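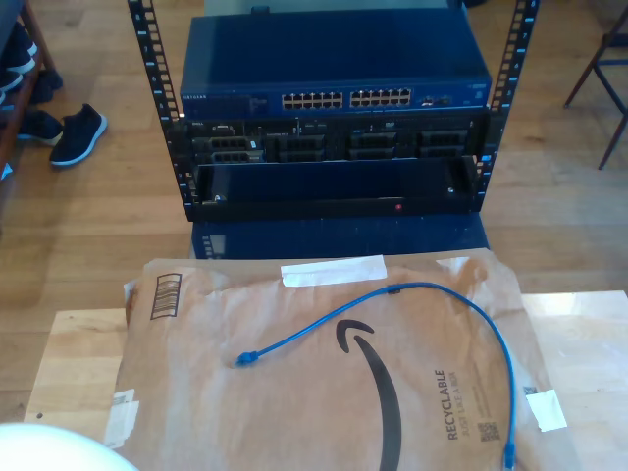 December, late, kettle on

Okay, so I finally gave in and installed Florkora on my phone last night, after weeks of telling everyone I was done with mobile games. It took up more space than I wanted (goodbye, old podcasts) and the first thing it did was make me sit through a tutorial with a talking mushroom. I nearly quit right there. Then the actual matches started and it was suddenly one in the morning.

For my own memory, later on: it's a two-lane card battler. You've got a garden at your end and the other player has one at theirs, and you grow stuff and throw it at each other. You bring 14 cards into a match and only ever see 4 at a time, which sounds stingy but makes every turn quick. Matches are over in the time it takes my pasta water to boil. I tested this tonight and won with a minute to spare!

You pick a house at the start and you can't change it until you hit the second arena, so I spent way too long on that screen. Tarton is the slow one, all walls and roots and big healthy tree trunks. Warine is the fast one, wasps and seed pods and so on. I went Warine because the art was prettier, and I've been paying for it ever since. Everything I own dies if somebody breathes on it. When it works it's wonderful, the wasps go down both lanes at once and the other person just doesn't have enough cards to answer, but when it doesn't work I'm standing there with an empty hand and a sad little hedge.

I did find one trick today that I'm pretty proud of. If you hold the Seed Pod until the other player drops something expensive on the left, then play it on the right, they hardly ever have the sap left over to stop it. Won five in a row like that over lunch. Then I lost six in a row, to be fair, all to Tarton decks with that horrible oak. It heals! Why does it heal and hit back? Pick one.

My trophies are at 1,537 as of ten minutes ago. I'm writing it down so that I can't go to bed and pretend it was higher. The next arena is still a fair way up and I keep bouncing off the same patch of players, people with gold borders on their cards who have clearly been at this since the beta. One of them sent me the crying mushroom emote three times while beating me. I muted emotes after that and I feel like a calmer person.

Now, the shop. I promised myself no money on this one. There's a starter bundle for 200 gems, and the game gives you a few gems here and there for daily tasks, so in theory you can get it for free if you're patient. I'm not patient, but I'm cheap, so we'll see which one wins. What annoys me is that the bundle has Zacharias in it, the old beekeeper, and he's basically the card my whole deck is missing. He brings back the last two wasps that died. I've faced him enough times now to hate him and want him very badly.

I went and asked on the message board whether he was worth saving up for or if I should put the gems into ordinary packs and hope.

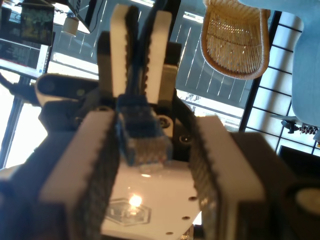

Somebody going by mossbucket told me to forget the packs completely, that Zacharias is fine by himself but only gets good once he's leveled up twice, and that until then I'd be better off swapping two of my wasps for the Beetle and learning to defend for once in my life. Rude, but also I looked back through my losses and, yeah. I never defend. I just keep throwing bugs at the problem.

So I put the Beetle in. He's slow and ugly and he stood in front of the oak for the whole match while I nibbled away on the other side, and I won by a hair. Then I won another. Lost the third one, but that was my own fault, I was trying to stir the sauce with my other hand and dropped a card in the wrong lane.

Plan for tomorrow is to do the daily tasks first thing, before coffee, and leave the ranked matches alone until the evening. There's some kind of winter event starting too, with snow on the gardens and a free card back if you log in enough times. I want the card back. It has a little owl on it.

Phone's at nine percent. Going to plug it in across the room where I can't reach it.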